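Gray Panel Fronts for the Bettencourt Storage Wall

Student project report
Banafsheh Farahani
Interior Construction, second-year project

1. Background

The Bettencourt room is used for drawing classes in the morning and as a study room after that. One wall has a shallow recess where coats, boards and paper rolls used to be kept on open shelves. The class was asked in September to propose fronts that would close off the recess without making the room feel smaller. My part of the project was the surface: the color of the panels and the lines between them. The shelving and hardware were done by another group and are covered in their own report.

The department had already decided that the fronts would be flat and plain, with no trim and no visible handles. With a design like this there are only two things left to look at, the color and the gaps, so both need more attention than they would get on a paneled door.

2. Dimensions

The recess is 2088 mm wide. The fronts are 2000 mm tall and stop short of the ceiling, where a fixed strip covers the difference. I divided the width into five panels of 407 mm each, which comes to 2035 mm. That leaves 53 mm for the gaps and the two end fillers.

I set the gap at 3 mm. Four gaps between five panels take up 12 mm, and the remaining 41 mm is split between the two ends, 20.5 mm on each side. The fillers are scribed to the wall. The left wall is out of plumb, so the left filler is cut slightly wider at the bottom than at the top.

I also drew versions with four panels and with six. Four made each door heavy and it swung too far into the walkway. Six added another line to the wall and another pair of hinges to pay for. The class voted for five.

3. Choosing the grays

The walls of the room are off-white and the floor is a mid-gray. The teacher wanted the fronts to be gray too, but one flat gray over the whole width looked like a garage door in the first drawing. My proposal was to use grays that are close in darkness but different in tint, so that the wall reads as one surface from the doorway and as separate panels when you stand next to it.

I ordered sample pots from two ranges, Arkaren and Pondilora. Each color was rolled on in two coats with light sanding in between. I looked at the samples in the room at 9 a.m., at noon and at 4 p.m. with the ceiling lights on.

Notes from the samples:

The Arkaren grays were all fairly neutral. They looked good alone, but next to each other the difference was too small to seem intended. Two people in the class thought it was one paint that had dried unevenly.

The Pondilora grays had more tint. The brownish one picked up a pink cast late in the day. The greenish one looked dull on its own but worked well as a middle tone. The bluish one was the coldest and the class liked it best.

Gloss mattered more than I expected. The satin samples showed roller marks near the window. The matte samples hid them but picked up fingerprints, and pencil dust rubbed off onto them from sleeves. We settled on an eggshell finish as a compromise.

4. Gaps

A gap between two flat panels is seen as a dark line. How dark it looks depends on its width, the depth of the panel edge and what is behind it. I tested gaps of 2, 3 and 5 mm with pairs of offcuts clamped to a backing board.

At 2 mm the line was thin and neat, but the doors would rub if the hinges sagged at all. At 5 mm the raw backing board showed through from some angles. At 3 mm the line stayed thin and there was still room for adjustment. I painted the front edge of the backing charcoal so that the line would be even in tone from top to bottom.

The panel edges get the same color as the face. I tried leaving them unpainted on one offcut and a pale line appeared beside the dark one, which drew attention to every small error in the cut.

Spacing was kept with plastic shims from a Plovus installer's pack. These come in 1 mm steps, so three of them together gave the width we wanted. They should be placed near the top, in the middle and near the bottom. When I used only two, the panels bowed toward each other at mid-height.

5. Problems

The first batch of the greenish gray ran out partway through the second coat. The replacement pot was a slightly different shade, and I had to repaint the whole piece. For the full wall, all the paint of one color should be mixed together in a bucket before starting.

Checking straightness by eye was unreliable. A line can look crooked simply from standing to one side and tilting your head. I now check with the long level first and look second.

Photos were less use than I had hoped for comparing tints. Close up, soft shadows and compression change the grays from one area to the next, so the painted samples should be used for the final decision.

6. Results

The proposal is five panels at 407 mm, with 3 mm gaps, in three tinted grays with an eggshell finish. The order from left to right starts with brownish, then greenish, then bluish, and goes back through greenish to brownish at the other end.

The combination I was after is brownish gray, gray-green and blue-gray side by side, plain surfaces, with only a thin dark line where one stops and the next begins. The brownish gray can go quite rosy in places, and beside it the blue-gray looks cooler.
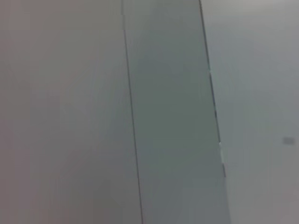 7. Remaining work

The hinge side of each door has to be agreed on with the shelving group before drilling. The left filler needs to be scribed again after the wall is patched. I would also like to leave one eggshell sample by the sink for a few weeks to see how it cleans, and repeat the fingerprint check on the bluish gray.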